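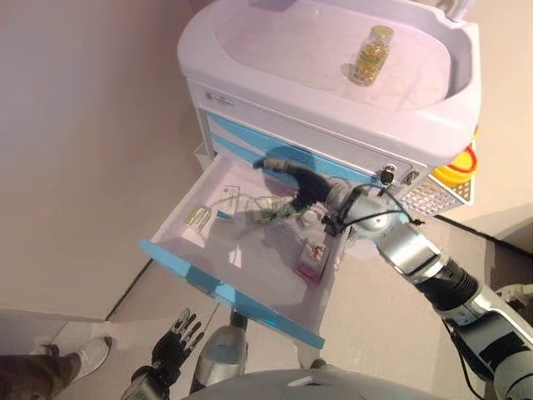
FLUSBRIDGE — A training center in Flusbridge has begun teaching humanoid robots to handle the drawers of a hospital supply cart, with human operators steering every movement by remote control.

The project, called Firkari, is run by Pichler, an automation firm based in Rurnach. Operators guide the robot's arms and hands through a task from start to finish while its cameras and joint sensors record the run. The recordings are then used to train software meant to do the same work on its own.

The team had collected 3,759 recordings by the end of May, Pichler said. They cover 80 tasks, among them opening and closing drawers, picking up bottles and putting supplies back in place.

Low drawers have proved slow work. The operator has to bring the hand down near the floor and keep the robot's legs clear of the cart — a move that new operators practice for days before their runs are kept.
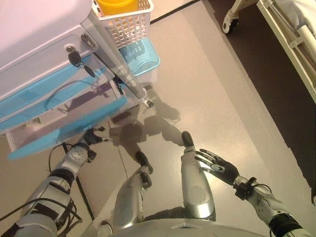 HEALTH TECH

Pichler said 315 of the recordings were thrown out, mostly for dropped items or drawers left partly open. Runs in which an operator makes a mistake and then corrects it are kept and stored under a separate label.

Small containers are practiced on their own. A bottle packed with softgel capsules has to be held between the thumb and fingers, and operators are told to settle the grip before lifting.

The firm plans to add 5 more tasks this summer. No patients take part in the training, and Pichler has not set a date for a hospital trial.

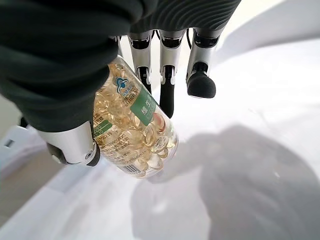
Can the robot do these tasks without an operator?

Only a few of them so far. Pichler said the software can open a top drawer by itself, but picking up bottles is still done under remote control.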